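Re: [manip-learning] cluttered resets, does order matter?

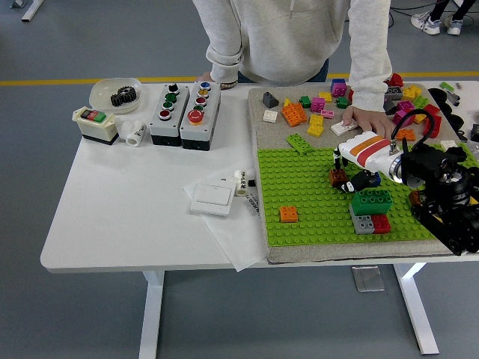 Hi Savita, hi everybody,

Sorry for the slow answer, I wanted to have the new numbers in hand before I opened my mouth.

Savita Rawat wrote:
> We followed your write-up from September and our policy still
> grabs the wrong brick when two of the same color are close
> together. Did you shuffle the layout between demos, or only
> between sessions? And do the buttons and the bricks go into one
> model or two?

We shuffle between every demo now. Back in the first round we only did it between sessions, and I'm pretty sure that's what bit us (and is biting you). The policy was learning where bricks tend to be and hardly looking at them. With 300 demos on session-level shuffles we got 20 good picks out of 38 tries on the close-neighbor test. Same number of demos, shuffled every time, same 38 starting layouts: 31. It's one checkpoint each, so please don't frame it, but I was pretty happy!

By shuffling I mean a person leans in and moves stuff by hand. We tried drawing layouts from a script and Liltbridge has a nice little tool for it, but people place bricks in clumps and half on top of each other in a way the script never did, and the clumps are where the failures are.

One model for everything, yes. Bricks, push buttons, the wall switch, the gear in the bowl, all in the same mix with a short text prompt per task. Sunita Katiyar in our Colombo group trained the split version and it was a bit better on buttons and worse on bricks -- I don't have a good story for that. She has the logs if you want to dig.

Oh, and check your wrist camera timing. Ours was lagging about 80 ms behind the joint readings for weeks. Fixing it didn't change the brick picks much, but the button presses stopped landing short.

The full set is 483 demos at the moment, and I'll put the layout splits in the Huvano folder tonight. What grip width are you starting from?

Cheers,
Kondberg arm team, the one who always forgets to sign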